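Blog > Driving > Tire pressure

2 min read

Cold pressure, warm pressure

28/03/2018

The placard in the door of my car gives 2 bar, cold. Cold means the car has stood for several hours. I used to set pressure at the pump in Curnport, at the end of a 90 km trip, and the figures never repeated.
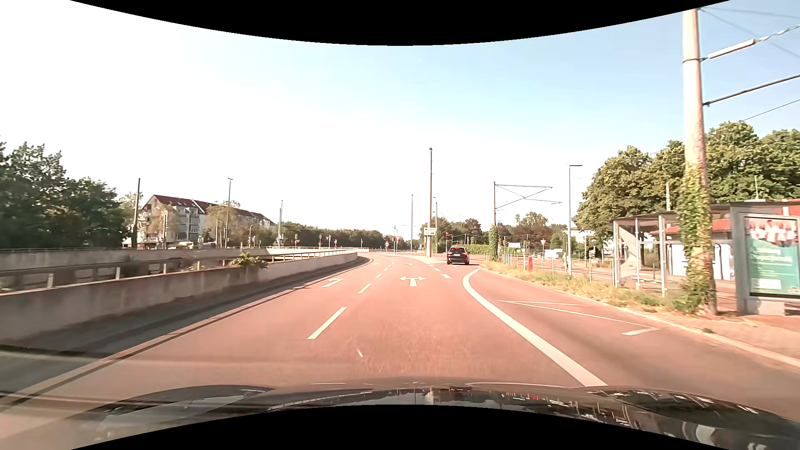
A reader in Utska wrote that a pump gauge can't be trusted anyway and that a hand gauge kept in the trunk is the only fair reference. I bought one. Now I measure in the garage before the first drive and write the value down with the air temperature.
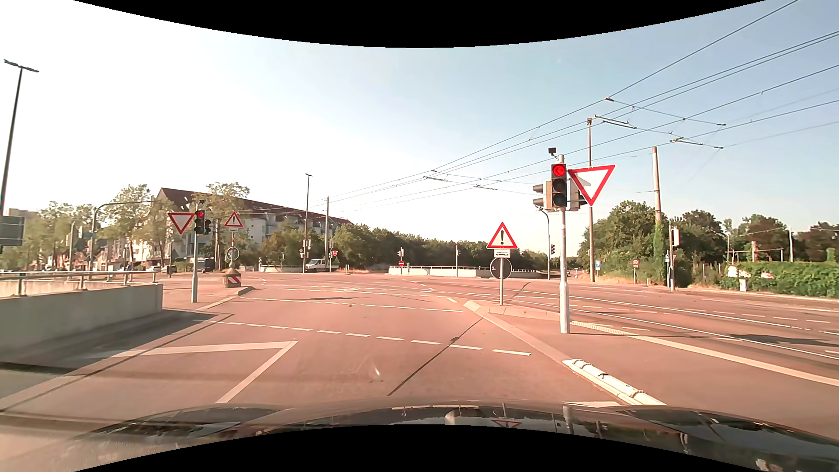

The log has run since September. Pressure drops overnight when the weather turns, then comes back with it. The left rear loses a little more than the others, so I changed its valve core. I have not yet checked the bead.
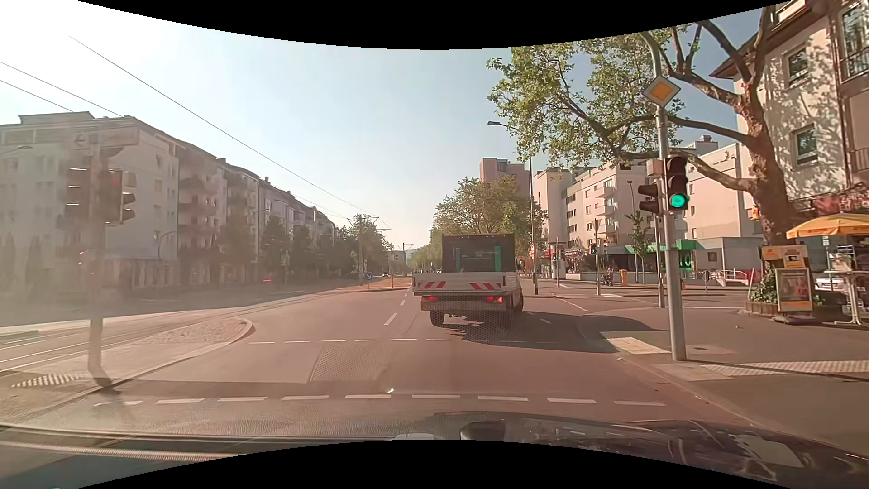 Wouldn't nitrogen fix the drift, Nidia asked in the comments. It would not. Dry air and nitrogen respond to temperature almost identically. Moisture matters slightly, and my compressor has a drain.

Recent posts
Reading a tire date code
Wiper blades, part 5
The Mosquera road in fog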